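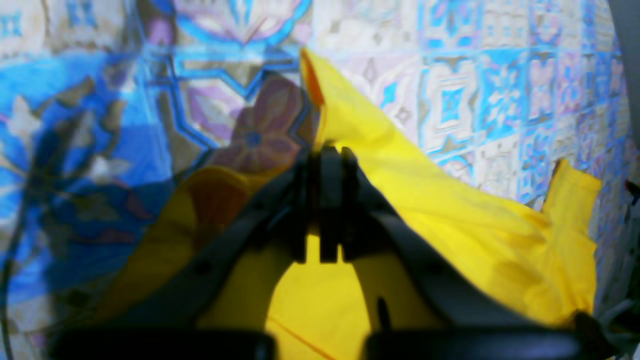
*Photo: Silvia Machala, Plutasano project. Wrist camera view, yellow cloth held in the gripper jaw.*

Progress report to Bronis, equipment line
Prepared by Genji Yagi, 8 February 2020

## Status

The purchase plan approved in November is in its second stage. Cloth handling trials continue on the existing arm and gripper. No capital item has been ordered since the last report. We ask for a decision on items 2 and 3 in the table before the current quotes lapse.

## Trial work and what it means for the order

The current test material is thin, light fabric with a slight gloss. The gripper takes a narrow gathered section in the jaw, and the rest of the sheet spreads around the gripper arms. In that position the cloth and the jaw fill much of the wrist camera view. Patterned tile behind the work and floral fabric in front of it make edges harder to separate at short range.

Two points follow for the specification:

- The second camera should be a fixed overhead unit. A better wrist camera would not solve the blocked view, and we have dropped it from the list.
- Spare finger pads should be bought as a set with the second gripper. Ordered singly, they carry a delivery time of 19 working days.

Ita Ó Gríofa has rewritten the camera specification on this basis. Mereana Sheehan has checked the mounting points against the bench drawings, and no change to the bench is needed.

## Planned purchases

| Item | Supplier | Share of equipment line | State |
|---|---|---|---|
| 1. Second gripper with pad set | Sollevow | 42% | Quote accepted, order not placed |
| 2. Overhead camera and mount | Alcantara | 20% | Quote held, awaiting approval |
| 3. Cable guides and arm spares | Sollevow | 19% | Quote held, awaiting approval |
| Unassigned | | 19% | Reserve |

Item 3 was not in the November plan. It is funded by the dropped wrist camera, and the total is unchanged.

## Open issues

Freight is quoted separately by Sollevow and is not included in the shares above. Cameron Maihi is asking for items 1 and 3 to be shipped together. If this is refused, the second freight charge comes out of the reserve.

The service contract for the existing arm has a renewal clause that we read as annual. Sollevow reads it as two years. Written confirmation has been requested. Until it arrives we are treating the longer term as a possible cost.

## Requested from Bronis

1. Approval of items 2 and 3.
2. Confirmation that the reserve may be used for freight.

Quotes and the revised camera specification are attached as Annex A.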